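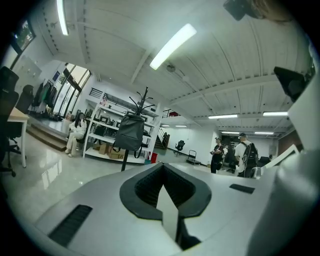

The main floor, with the overhead lights on.

Baltside Players' Desk: Questions We Get About Online Casino Bonuses

Is a welcome bonus free money?
No. It's credit with rules attached, and the rules are where the operator earns it back. If the headline is bigger than the terms, read the terms twice.

What is a wagering requirement?
The amount you have to bet before you can withdraw anything tied to the bonus. One reader, Ketsara Kaewkla, sent us her numbers from Oltodell: $1,438 bet, and a balance still marked "locked." Oltodell says that's how the offer is meant to work. We believe them, and we don't like it any better.

Do all games count the same?
Rarely. Slots usually count in full. Blackjack may count for a sliver or for nothing. The Wernwood bonus terms run to 3,416 words, and the game list comes near the end. Make of that what you will.

Are "no deposit" offers safer? 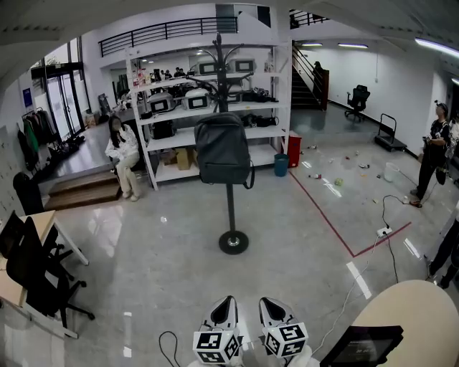 No-deposit offers cost you less up front, but most of them cap what you can cash out. Postma's cap was $304 when we checked in February, and the banner didn't mention it. Treat the bonus balance like a bag you've hung on a rack in somebody else's building, the way that dark gray backpack is hanging: yours on paper, subject to house rules. Take a screenshot of the cap before you sign up, as these pages get edited.

How long should a withdrawal take?
Operators love to say "instant." In our tests the quickest one took 3 days, and that was with ID already approved. Expect another round of document checks if you win anything worth having.

Can I turn a bonus down?
Usually, yes. Look for a box to uncheck on the deposit page, or ask support in chat and save the reply.

Do you get paid by the casinos you list?
No. You should still ask that of any site that ranks them, including ours.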